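Call for Participants: Household and Stockroom Chores Study

The Stellus Institute invites adults living or working in the Quintela area to take part in a study of everyday chores and the machines that may one day do them. The study compares how people and robotic arms carry out short, ordinary tasks, among them opening cabinets, putting away dishes, restocking low shelves, folding towels and sorting returned goods. Participation is paid. No technical background is required.

Background

Claims about household and retail robots are now common, and members of the public often ask the Institute whether a machine can yet be trusted with the work of a kitchen or a stockroom. The Institute's present answer is that some single tasks can be done under fixed conditions, and that most chores as people meet them at home or on the shop floor cannot yet be handed over. A door may stick. A handle may sit lower than expected, or a shelf may already be full. People deal with such matters without stopping to think, and there are few good records of how they do so.

The study, known as Gamanent, will collect those records. Results will be used to decide which chores should be tried next on robotic arms and which should be left alone for the time being.

What participants will do

Each participant will attend 4 sessions at the Stimerport Annex. In the first two sessions, participants will perform a set of 13 chores in a furnished test kitchen and a small mock stockroom. They will work at their own pace and may use either hand. In the third session, participants will watch recorded and simulated attempts at the same chores by a robotic arm and rate each attempt for safety, care and usefulness. The fourth session is an interview on which chores participants would be willing to give up, and on what terms.

Participants will not be asked to operate a robot, and no robot will be running in the room during the chore sessions.

Who may apply

Applicants must be 18 years of age or older and able to stand for periods of up to 23 minutes without discomfort. Applicants must also belong to at least one of the following groups:

Persons who do most of the housework in their own home
Persons employed in cleaning, housekeeping or home care
Persons employed in retail, including stocking and returns
Persons who use a cane, brace or reaching aid in daily tasks

Applicants in the fourth group who cannot meet the standing requirement are encouraged to apply and to say so on the form. Seated versions of most chores are available.

Employees of the Institute and members of their households are not eligible.

Payment and expenses

Participants receive payment at the end of each session attended. A participant who withdraws keeps all payments already received. Bus fare and parking at the Annex are reimbursed on presentation of a receipt. Child care is available on site during morning sessions and must be requested at least 5 days in advance.

Privacy

Chore sessions are recorded on video. Faces are blurred before the recordings are seen by anyone outside the study team. Participants may ask for their recordings to be deleted at any time before the study closes. Interview answers are stored separately from names and contact details.

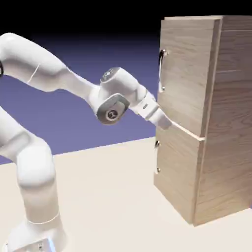

QUINTELA, March. The Institute has opened applications for the spring group of the Gamanent study. Simulated trials of the cabinet task, in which a robotic arm brings its gripper to the edge of a cabinet door, form part of the material that participants will rate in the third session. Raters are asked to judge each attempt as they would judge a person helping in their own home or workplace. No knowledge of how the arm is controlled is needed, and none will be assumed.

How to apply

Application forms are available at the front desk of the Stimerport Annex and may also be requested by mail. Completed forms should state the group or groups to which the applicant belongs, the hours at which the applicant is free, and any needs the study team should know about in advance. Forms may be returned in person until 5 p.m. on any day the Annex is open.

Applicants will receive a written reply whether or not a place can be offered. Those who are not placed in the spring group may ask to be kept on the list for later groups.

The Stellus Institute welcomes applicants of every background. Forms and consent documents can be provided in large print on request.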